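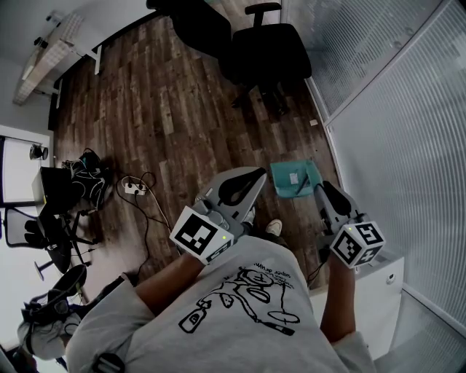
Ho-yin Siu wanted the second pair ordered before the first pair had been unpacked, and told us so at the planning meeting: a lab that owns exactly one of anything owns none of it on the day it breaks. We argued about it for most of a Sunday, and the argument ended up shaping this whole section, so we report the plan more or less in the order we came to it.

4. Equipment Planning and Budget

4.1 What we bought first

Our starting point was a pair of hand-held grippers, one for each hand, each with a marker cube mounted near the hand (Figure 1). We love this setup. It lets one person go from opening a box to recording two-handed work in a single afternoon, and it asks almost nothing of the room. The alternative on our list was a two-arm station from Plillura, which would have taken the entire equipment line for the year and part of the next one. We still want that station! But every question we planned to answer in the first phase was a question about hands and objects, and for those the hand-held units were enough.

Figure 1. Two-handed operation with the hand-held grippers, seen from the operator's point of view. Each unit has a gray body, a black finger pad and a white marker cube.

The purchase came in two parts. The grippers were ordered through Yau, who sell them singly, and we took 2 pairs in the end. Mounts and spare finger pads came from Brasuva in one order. We would make the same split again, though we would ask both sellers for delivery dates in writing, as the pads arrived well after the grippers did and the first recordings were made with no spares on the shelf.

4.2 Costs that were not in the quote

The quote covered hardware. It did not cover power, storage, printing or cloth, and these turned out to be where the interesting planning was. Extension leads and power strips were bought three separate times from petty cash before anyone gave them their own line. Marker faces get scuffed and have to be reprinted, so we now budget for 8 full sets per year. Objects for the tasks (towels, cups, small boxes) wear out or wander off, and we set aside $300 for them. Actual spending by the end of December was $219, and we have kept the line as it was, mainly to leave room for the kitchen tasks described in Section 6.

Storage deserves its own sentence. Grippers left on a desk get borrowed, and a borrowed gripper comes back with its finger pad in a slightly different place. A cabinet with a lock solved this, and it was the cheapest single improvement in the plan.

4.3 Space

We had penciled in a dedicated room and then dropped it. Ordinary office floor works very well for cloth folding and sorting, provided cables can be kept out of the walking path, and it saves a sum that would have paid for another pair of grippers. What we did add was a floor plan: work area, charging area, chairs pushed back to a taped line. New operators pick it up in minutes.

4.4 Software and repair

Scheduling and inventory run on Warex, which we already had for the teaching labs - no new cost there, and a real pleasure to use once the gripper pairs were entered as pairs and not as loose parts. Repair was harder to plan. We had no failure history to work from, so we followed Siu's rule and treated the second pair as the repair budget: when one unit goes down, its partner rests too, and the other pair takes over the same day.

This costs more up front than a service contract would. It also means that recording never waits on a parcel, and for a group our size that has been worth every cent. The per-item costs and the reorder points we settled on are listed in Appendix B.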